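**Workshop tips: comparing two parallel grippers before purchase**

The Fontes workshop tests each gripper in simulation first, then at the bench. Use one plain rod for both the Cluvel and the Dinier, and keep the approach speed the same - a change of speed spoils the comparison.

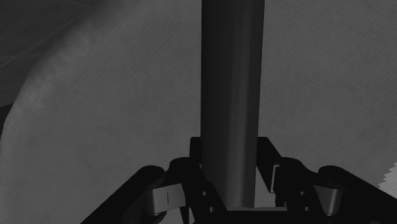

Members should run 16 grasps per gripper and save the log after each one. Set the controller timeout to 200 milliseconds. Where a rod tilts between the fingers, lower the closing force and repeat the run.

Bench sessions are held on Thursday. Wipe finger pads with a dry cloth before use.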